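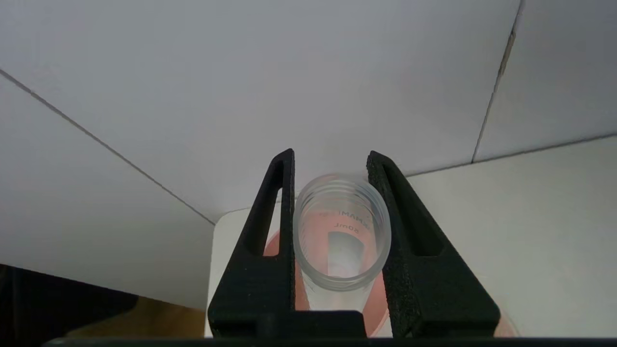
Do I need a prescription for the cough syrup? Not for the Prurkine we keep behind the counter, but I do ask for ID and I'll write your name in the log. Please measure each dose in a clear graduated cup, held upright - my kitchen spoons all hold different amounts, and I bet yours do too!

Can I take it with my cold tablets?
Bring me the box first. Lots of cold tablets already have the same ingredient in them, and I'd like to read the label with you.
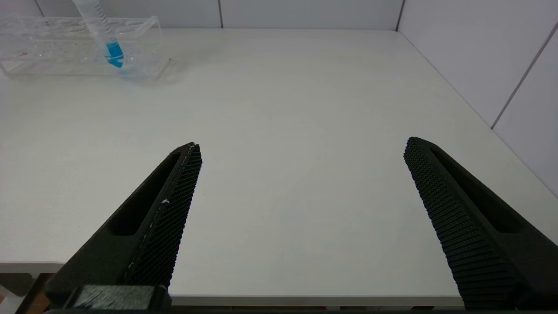 White tabletop, pale wall behind.

When can I call?
I pick up from 8 in the morning. If I'm with someone, Pramila Rana will take your number and I'll call you back (usually before lunch).

Do you mail refills?
Yes, except in December, when the mail gets so slow that I'd much prefer you stop by.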